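Zimholm Round Bin, white and gray

Item 201
Sold by Prakora

The Zimholm is an open-top bin for empty drink bottles. It is small enough to stand on a table or counter, and it works well in break rooms, classrooms and home kitchens where people finish a drink and want somewhere close by to put the bottle. There is no lid to lift and no pedal to step on.

The body is gray and gets narrower toward the bottom. The rim is a lighter color and thick enough to grip when you carry the bin to the recycling. If you put it in the back corner of a table, the rest of the surface stays free for sorting.

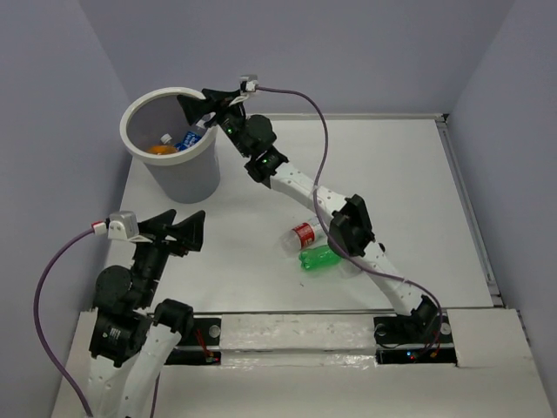
Zimholm bin in the corner of a white table. Bottles not included.

Bottles can go in standing up or lying down. Labels and caps can stay on as far as the bin is concerned, but check what your local recycling service wants before you empty it. Some places ask for caps on, some ask for them off. Drain leftover drink first. The bin has no drip tray, and juice left at the bottom gets sticky.

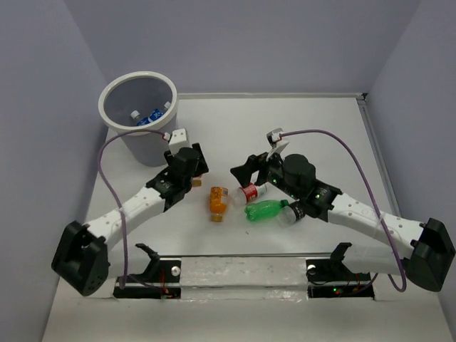
For a bigger group we suggest buying a set of 2, one for plastic bottles and one for cans. The bins are the same shape, so put a label on each. Stick-on labels are sold separately under the Postmont name and peel off the side with warm water.

To clean, rinse with dish soap and wipe with a soft cloth. Do not use scouring powder, which dulls the rim. Let the inside dry before you put the bin back in use.

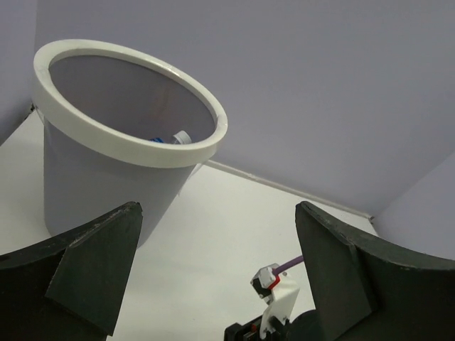
The open top and thick rim, with a white-capped item inside.

Orders ship in 7 business days. Unused bins can be returned in the original box. The earlier version, item 92, was discontinued in January and is no longer in stock. Its labels fit this one too.

Prakora Customer Service, Berchtold Building | Contact us | © Prakora 2026 | Back to top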